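# Daltgate Tool Library: frequently asked questions

Last revised 21/05/2025

**Who can borrow?**

Anyone aged 16 or over who lives, works or studies in Daltgate. Bring proof of address, or a letter from an employer, college or support service. Hostel residents may use the hostel's address.

**Does it cost anything?**

Membership is free. Loans are free for 8 days. After that a late charge applies per item, as shown on the price list at the desk.

**How many items can I have at once?**

Up to 16, counting each boxed set as one item. Ladders and generators are limited to one per household.

**Where are loans recorded?**

In Gristis, our lending software. Your login is your membership number. Gristis holds your name, contact details and loan history, and nothing else. Records are deleted when membership has lapsed for a full year.

**Can I renew online?**

Yes, once per loan, unless the item is reserved. Reserved items show an amber flag.

**Where do I return things?**

To the counter at the Rivadeneyra building, Dock Street entrance. Do not leave tools in the porch. Petrol tools must be returned with the tank drained.

**What happens if a tool breaks?**

Stop using it and report it through Gristis. Fair wear is not charged. Loss, or damage from misuse, is charged at repair cost, to a maximum of £100.

**Do you accept donated tools?**

Hand tools, yes. Mains tools are accepted with an intact plug and cable, and are tested before they enter stock. We cannot take chainsaws, nail guns or gas equipment.

**How large is the stock?**

The catalogue passed 700 items in February.

**Is there bench space?**

Benches can be booked in two-hour slots under "Spaces" in Gristis. Clamps and eye protection are supplied. Consumables are not. 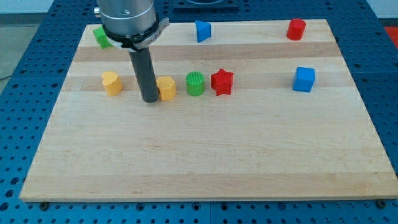
*Wooden board on a blue perforated work table.*

**What is the Jotska fund?**

A small grant that pays late and damage charges for members on low incomes. Ask for the form at the counter. Decisions are sent by post or text message.

**How do I close my membership?**

Return all items, then select "Close account" in Gristis or tell the desk.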